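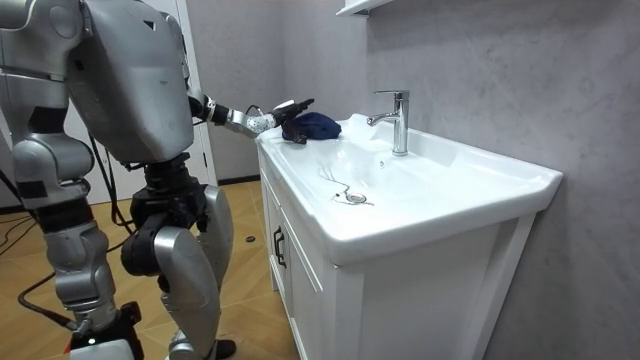

Does automating the bathroom round reduce the cleaning staff's hours?
So far it moves them. Time spent bent over basins drops, time spent preparing, checking and signing off goes up, and the total on the Brosham floor has barely changed since March.

Notebook Protocols Fixtures Archive Contact
7 min read

Brosham site, service automation notebook
Entry for March, started 2:00 p.m.

Scope of this entry: the sink task, and what the attendants on the Brosham floor do before and after it. Navigation and door handling are in the Tudden notes and are not repeated.

Task as run. The humanoid stands at the vanity, feet planted, and works the cloth over the flat rim with one hand. Basin interior and faucet come later in the sequence. We kept the rim first. It is flat, it is at a convenient height for the arm, and a bad contact force shows up early in the log.

Current procedure, as agreed with the floor:

1. Attendant clears the room of guest items and trash.
2. Attendant folds a cloth and sets it on the rim.
3. Operator confirms stance and cable slack, then starts the sequence.
4. Robot does rim, basin, back deck.
5. Attendant inspects, corrects by hand if needed, signs the sheet.

Steps 1, 2 and 5 did not exist as separate jobs before. They were part of cleaning a bathroom and took no entry on any form. Now each has a line on the sheet and a time against it, and the attendants dislike that more than they dislike the machine. The comment that came up most in the floor meeting was that a person wiping a sink also sees the hair in the corner, the dripping tap and the empty soap, and deals with them in passing. The sequence deals with the sink.

We changed the sheet after that meeting. It used to have 9 fields. It now has 5, and one of them is free text for anything the attendant noticed. The free text has been more useful to us than the four fixed fields put together. Two maintenance faults came in through it in the first week, neither of them anything we had sensors for.

Cloth handling. A flat cloth slides well, but the fingers lose it at the end of a stroke. A bunched cloth stays under the hand and leaves streaks on glossy ceramic. The attendants fold in quarters with the fold facing the palm, and that works better than either of ours. Adopted. Credit for the method goes on the protocol page under the floor team — it was their technique and should be recorded as theirs.

Dark cloths show lint on white ceramic and make it easy to check coverage. They also make it hard for the vision stack to separate cloth from hand. Kovačević masks do better than the old ones but still merge the two when the cloth is bunched. Leave as is until the Girnlow update.

Contact force. Stroke pressure is set lower than a person would use. Toothpaste that has been left overnight does not come off in a single pass at this setting. Raising it pushes the torso back and the legs compensate, and the sway is visible to anyone in the doorway. Two attendants asked independently whether it was about to fall. It was within limits, but the question is reasonable and the limits were chosen by people who were not going to be in the room. Pressure stays low. We run a second pass.

Small objects. Anything light and thin near a drain is a problem. Wire, string, ties, hair bands. The cloth picks them up and drags them, or pushes them toward the drain opening. A person lifts them out without thinking about it. For now this is written into step 1 as the attendant's responsibility, and I am not comfortable with how that reads. When something goes down the drain, the sheet says the attendant missed it. Proposed rewording: operator and attendant both look, operator initials. To be raised at the next floor meeting.

Cables. Running tethered means cables on the floor of a small room. The attendant has to step over them to reach the basin for inspection. We trialed routing along the wall toward the door and it helped, at the cost of slack at the hips when the robot turns. Until we go untethered, inspection happens after the robot has stopped and the operator has said so out loud. Said out loud, not by hand signal. Written on the card by the door.

Time. The full sink sequence, setup excluded, is logged at 600 seconds. An experienced attendant does it in a small fraction of that. Nobody on the floor is under the impression that the robot is faster, and we should stop using slides that imply it will be soon. The argument for continuing is strain: reaching over low basins was the most common complaint on the floor's own list before we arrived. Attendants on the trial rooms report less of it. They also report more standing around, and one called the new shift tiring in a different way. No measurement behind either statement yet.

Staffing. Management at Tudden asked whether the trial rooms could be covered by fewer people. Answer sent: not under the present procedure, which needs an attendant at both ends of every run. The floor was copied on the reply.

Open items:

— reword step 1, shared check for small objects
— second-pass timing, log separately from first pass
— ask the floor whether they want the free text typed or on paper
— Girnlow update, retest masks with bunched cloth
— mark foot positions for the narrow vanity, tape only, no adhesive on the grout

Next session starts with the retest.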